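NOTA DE PRENSA

Colotar presenta un sistema de clasificación por colores para puestos de preparación de pedidos

La gama Clellik unifica cubetas, cestas y superficie de trabajo en un único módulo de sobremesa

Octubre. Colotar, fabricante de material auxiliar para almacén y taller, incorpora a su catálogo la gama Clellik, destinada a puestos de clasificación manual y automatizada de piezas pequeñas. El sistema asigna un color de recipiente a cada fase del flujo: azul para la entrada de material, rojo para el artículo en curso y blanco para la salida hacia embalaje. La asignación es fija en todos los puestos de una misma instalación, de modo que un turno puede relevar a otro sin reetiquetar los recipientes.

El puesto básico se compone de una mesa de tablero blanco, cubetas de plástico de paredes acanaladas y una cesta de plástico. El tablero se suministra en blanco para facilitar el contraste con las piezas y con los propios recipientes.
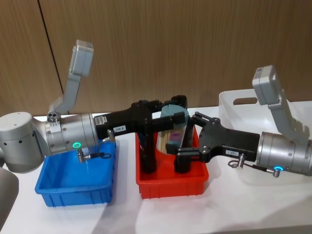

Las cubetas se colocan contiguas, con el borde superior accesible desde ambos lados de la mesa. Cada una admite una carga máxima de 7 kg y puede retirarse sin desplazar las demás. La disposición es reversible: para operaciones de devolución basta invertir la secuencia de colores, opción que se configura en la hoja de puesto incluida con el módulo.

«La incidencia más frecuente en un puesto de clasificación es el depósito de una pieza en el recipiente contiguo», señala Zofia Jabłońska, responsable de producto de Colotar. «Hemos trabajado sobre la separación cromática y sobre la posición relativa de los recipientes antes de introducir cualquier cambio en el software de almacén».

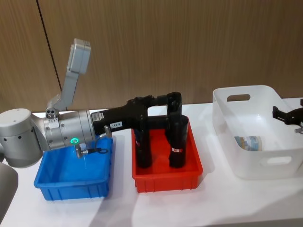
La cesta de salida se sitúa en un extremo de la mesa, separada de las cubetas de entrada, y se transfiere completa a la línea de embalaje. Sus dimensiones son compatibles con los carros de la serie Drukness, ya disponible en el catálogo de la compañía.

Antes del lanzamiento, el sistema se ensayó en el almacén de recambios de Śliwiński, donde se procesaron 2.109 líneas de pedido en 2 puestos equipados con la nueva gama. Kazimiera Kaczorowski, jefa de operaciones del centro, indica que el ensayo sirvió también para fijar la altura definitiva de la mesa y revisar el orden de reposición de las cubetas.

Clellik se comercializa en módulos individuales o en lotes de 50 cubetas de un mismo color. Las cestas y los tableros de repuesto se piden por separado. La ficha técnica y las tarifas pueden solicitarse al departamento comercial de Colotar.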